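Progress report to the Jultholm program office, second period

Project: Surface and lighting variation for policies trained in simulation (Drudgate)
Prepared by the manipulation group, Murkstead

Where we stand

The short version for whoever has to put this on one line of a spreadsheet: the method works better than it did at the last report, the schedule has slipped a little, and we haven't spent the travel money.

The question you funded was whether a policy trained only in simulation gets sturdier if we change the look of the world around it while leaving the task alone. Our first answer, in the fall, was a firm maybe. Since then we have rebuilt the scene generator (Vrabec) so that walls, floors and clutter are drawn separately for every episode, with no attempt at good taste. Earlier versions picked floors and walls that went together. A reviewer of our internal draft called the results "a nice apartment," and it took us longer than it should have to see that this was a complaint.

The generator now holds 246 surface textures. Objects at the edges of the workspace come from a separate pool and are placed with loose rules about what may touch what. Loose is the word. Things come out tilted or hanging slightly above the floor more often than a physicist would like, and we have decided to leave most of that in for training and fix it for evaluation. 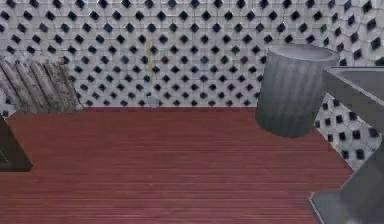
Results this period

We trained 4 policies on the same task and the same number of episodes, changing only how much of the background was allowed to vary. Each was then tested on 496 held-out scenes built from textures none of them had seen. The policy with everything varied came first and the fixed-background one came last, by a margin we no longer need a magnifying glass to find. The two in the middle swapped places depending on the random seed, so we are not going to rank them, however much the template asks us to.

Strong repeating patterns on the walls remain the hardest case. The vision encoder seems to treat a busy grid as something worth looking at, and success drops when one sits behind the target. We have a fix in progress that blurs far surfaces during part of training — early runs look good, as early runs do.

What slipped

The transfer test on the real arm was due in April. It needs 100 trials per policy and a bench we share with two other projects, one of which has a stronger sense of ownership. We now have the bench booked for the first half of next period.

Next period

Finish the blur study, run the real-arm trials, and release the evaluation scenes with floating objects put back on the ground. We would also like to move the unspent travel money to compute — the form for this is attached, in the old format and the new one, as your office requested both.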